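Murnholm Adult Learning
Keeping House: A Short Course for the Recently Independent
Handout 6: The Table as a Place Where Things Are Left
Revised 2023-08-21

Read before the session. Bring a pencil. The reading from last time (Clondeo, the chapter on sideboards) is still assumed, however optimistic that may be.

1. Where we had got to

In Handout 5 we divided the contents of a kitchen into things that live somewhere and things that are on their way somewhere. Several of you objected that most of your possessions do neither. The objection was fair and it has its own handout now, namely this one.

A table is flat, at a handy height and close to the door. It therefore collects. The course word for what it collects is "sediment". Sediment is laid down in layers, and the bottom layer is usually post.

2. Terms

Resident: an object used on the table most days, which would be missed by breakfast time.
Lodger: an object that belongs in another room but has stopped mentioning it.
Orphan: a part whose other part is elsewhere. Lids, chiefly. Also single gloves, and the small key that fits something.
Passenger: a thing you were carrying when you sat down.

An object may hold two of these titles. It may not hold three; if you think you have found one that does, look at it again after tea.

3. The Botha rule

Clear the orphans first. Most people start with the largest object, as it makes the best show, and then run out of evening. Orphans are small, and each takes longer than it ought to, so they get put back down. Under the Botha rule an orphan is either reunited the same day or goes in the orphan box. The box is emptied every July, with or without ceremony.

The Falar variation allows a second box. We don't teach it. Those who have tried it will know that a second box leads to a third.

4. Practical work

(a) Choose one table. The ironing board counts if you eat off it.
(b) Go over it with the four terms and a pencil. Don't move anything yet.
(c) Set a timer for 6 minutes. Deal with orphans only.
(d) Write up what you did in no more than 710 words. Last year's longest ran to 3000 and was mainly about a teapot.

Marks are out of 77, for reasons to do with the old form. Neatness of the table carries no marks whatever. Neatness of the reasoning carries most of them.

5. Deciding what stays

Residents are easier to name than to defend. The usual test is whether you would walk to another room to fetch the thing and bring it back here. A toaster passes in a household that eats at the same table, and more so with a slice of toast standing up in it. A folded towel is a lodger, however square its corners, and a water bottle a third full is a passenger until somebody finishes it. The little round teal piece with the knob on top can go down as an orphan if you take it for a lid, or a resident if you take it for a dish, and either answer will be accepted with working shown.
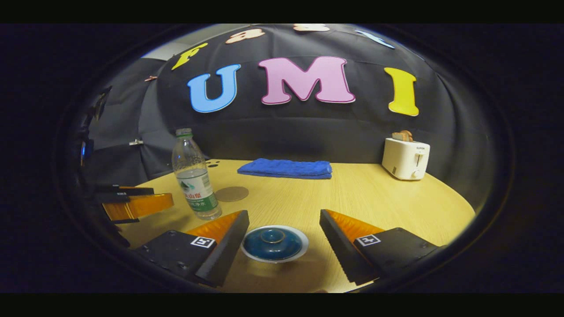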